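Print this page | E-mail this page

Wollby School of Design
Form and Structure, Handout 4
Folds, ribs and curves: getting stiffness for free

Please read before the studio session in Room 124. Bring scissors, a ruler, a glue stick and a few sheets of ordinary printer paper.

Last time we talked about strength, and how much force a material takes before it breaks. Now we get to my favorite part of the whole course, stiffness, which is a different thing and gets mixed up with strength all the time (in product reviews, in ads, and in at least a few of your sketchbooks!). Stiffness is about how much something bends under a load. A rubber band can be quite strong and hardly stiff at all. A dry noodle is stiff for its size and snaps in a moment.

Hold a sheet of paper by one short edge and it flops over. Now press a shallow curve into that same edge with your thumb and the sheet stands straight out from your hand. You have added no material and the paper itself is the same as before. All you have changed is where the material sits, and I still get a small thrill from it every year.

The reason is depth. When a flat strip bends, one face gets stretched and the other gets squeezed, and in between runs a line that keeps its length. We call that line the neutral axis. Material close to it does very little work. Material far from it works hard. So if you want a stiff part, move some of the material away from the middle, and a fold or a curve does exactly that.

How much does it help? For a solid strip of the same width and the same material, stiffness goes up with the cube of the thickness. Make it twice as thick and it becomes eight times as stiff. Write that one down, put it above your desk, use it often. Folded shapes follow a slightly messier formula, which we will leave for the spring unit, but the lesson carries over: a little depth goes a long way.
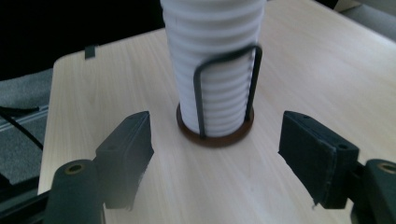

J. Oltmanns
Instructor, Form and Structure

Once you start looking for ridges you find them everywhere, on a kitchen table as easily as on a factory roof. Not all of them are there for stiffness. Some give your fingers a grip, some hide scratches, and some are there because somebody liked the shadows they make, and I am fully in favor of that too. When you look at an object for this course, ask what each ridge does before you decide it is structural.

Direction matters

Ribs are fussy about direction. Fold a sheet into a fan of narrow pleats and lay it across a gap with the pleats running from one support to the other. It will hold a surprising load. Turn it so the pleats run the other way and it opens up like an accordion and drops everything. Corrugated roofing works well along its waves and poorly across them, so a roof needs supports placed with that in mind.

On a round shape there is a lovely twist to this. A rib that runs all the way around helps the wall keep its circle when it is squeezed from the side. Steel food cans often have rings for this reason. The same rings can make the wall a little weaker when you press down from the top, as the wall now has a wavy path to follow. There is always a trade, and finding it is half the fun.

Cardboard gets both

Cut the edge of a shipping box and look at it closely. A wavy sheet is glued between flat liners, and the liners sit far from the neutral axis where they do the most good. The wave in the middle mostly keeps them apart. Engineers call this a sandwich, and you will find it in doors, skis and aircraft floors.

Studio exercise: the paper bridge

Work in pairs. Your bridge must cross the gap between 2 tables pushed apart to the width of a ruler. You may use one sheet of paper and a small amount of glue. You have about 20 minutes to build, and then we load the bridges with coins until they give up.

Before loading, sketch your cross section and mark where you think the neutral axis lies. Guess how the bridge will fail. Will it sag in the middle, or will a wall buckle, or will the pleats spread flat? Spreading is very common, and a narrow strip glued across the underside does wonders.

Keep the broken bridge. Tape it into your sketchbook beside the drawing with a note on what gave way first. A bridge that fails early and is well explained earns full marks.

For next time

Find a thin-walled object at home that is stiffer than it has any right to be. Draw it cut through the middle, with arrows for the loads it meets in daily use. Egg cartons are welcome, but do look further, there are so many good ones!

Contact the Form and Structure office, Room 124 | © Wollby School of Design | Back to top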